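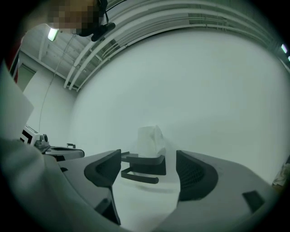
Jarnwood Soft-Top Table Sack, white

I've been selling these sacks since November and they've turned into the thing I get the most mail about, so I finally sat down and wrote a proper page for them (hello, Sunday!).

It's a small white sack with a boxy bottom that stands up by itself, and a top edge you fold or scrunch however you like. I never iron mine. I like it best all crumpled, and after a few weeks on my work table it has creases I'm fond of. Mine holds string, tape and receipts, plus whatever I was cutting out the night before. Agnes Haugen keeps onions in hers, and Liv Halvorsen bought 3 for her hallway and then came back for more!

What it's made of: washable paper, which feels like something between a grocery bag and a cotton napkin. It goes in the machine on cold, inside out, no spin. Pull it back into shape while it's damp and let it dry standing up. Please don't put it in the dryer – I tried, and it came out the size of a mug.

It isn't meant for anything heavy. Yarn, mail, bread rolls, socks, all fine. A full jar of paint, no. If you want something stiffer, look at the Sjöberg box, also in the shop, with a lined base and a flat rim.

Sizes
Small, holds 400 g of flour in its bag with room to fold the top over
Large, holds 700 g the same way

Colors
White only for now. I keep getting asked for gray and I'm working on it.

Packs
Single, or a box of 12 if you're kitting out a classroom or a shop counter. The boxes ship flat, so give each sack a good shake and push the corners out with your fist.

Orders placed before noon go out the next working day. Write to me if one arrives with a split seam and I'll send another, you can keep the first one for scraps.

Page updated 21 Dec 2025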